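Support > Presentation Boards > Wemby Framed Dry-Erase Board > Care and Cleaning

Overview Set-Up Care and Cleaning Parts Warranty

Section 2. Preparing and Cleaning the Writing Surface
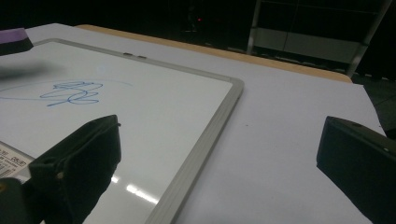

Fig. 2. Board lying flat on a covered table, with blue marker writing on the surface. An eraser rests beyond the top edge.

This section applies to all Wemby framed boards with a white dry-erase surface and an aluminum frame. Read it in full before the board is first used and again before it is hung on a wall. Mounting is covered in Section 3.

2.1 Preparing the work area

1. Choose a table that is larger than the board on all sides. The frame must be supported along its full length.
2. Cover the table with a clean sheet of plain paper. Replace the sheet if it becomes torn or gritty.
3. Lay the board on the paper with the writing surface facing up.
4. Remove the protective film, if present, starting from one corner. Pull slowly and keep the film low against the surface.

CAUTION: Do not slide the board across the table. Lift it at both ends when changing its position. Boards longer than 152 cm must be lifted by two people.

NOTE: Overhead lighting reflects strongly from a glossy board when it is lying flat. Move to the other side of the table if glare hides marks on the surface.

2.2 Testing the surface

1. Draw a few loops and one long straight line with a dry-erase marker. Blue or black is preferred.
2. Allow the ink to dry for 11 seconds.
3. Wipe the marks with a dry eraser, using light pressure and straight strokes.
4. Inspect the area from a low angle. A faint outline of the earlier writing is called ghosting and is treated as described in 2.3.

Use only markers labeled "dry-erase." Permanent markers, paint markers and wax crayons are not covered by the surface warranty.

2.3 Removing ghosted lines

1. Wipe the surface with the dry eraser first.
2. Dampen a soft cloth with Volus board cleaner. Apply the cleaner to the cloth, never directly to the board.
3. Wipe from the top edge to the bottom edge. Turn the cloth as it picks up ink.
4. Dry the surface with a second cloth.
5. Repeat once if a line can still be seen.

A line that has been on the board for several weeks may need around 2 ml of cleaner and a longer wiping time. Do not use scouring pads, powders or acetone — these dull the finish permanently.

CAUTION: Keep liquid away from the joint between the surface and the frame. Moisture that enters the joint may cause the edge of the panel to swell.

2.4 Care of the eraser

Erasers with a felt or foam face should be brushed clean each week in normal classroom or office use. Tap out loose ink dust over a waste container. Do not wash the eraser unless its packaging states that it is washable. Store it with the wiping face clear of the table.

2.5 Labels

Leave any printed label in place until the board has been registered. Record the characters on the label in the space provided on the inside cover. When ordering a replacement part, give these characters together with the part number. The Hartley cloth set is part 895.

Once the surface is clean and dry, continue to Section 3, Wall Mounting.

Text approved by Helge Grønli, Product Documentation. Revised 8 October 2026.

Filed under: Boards & Easels, User Guides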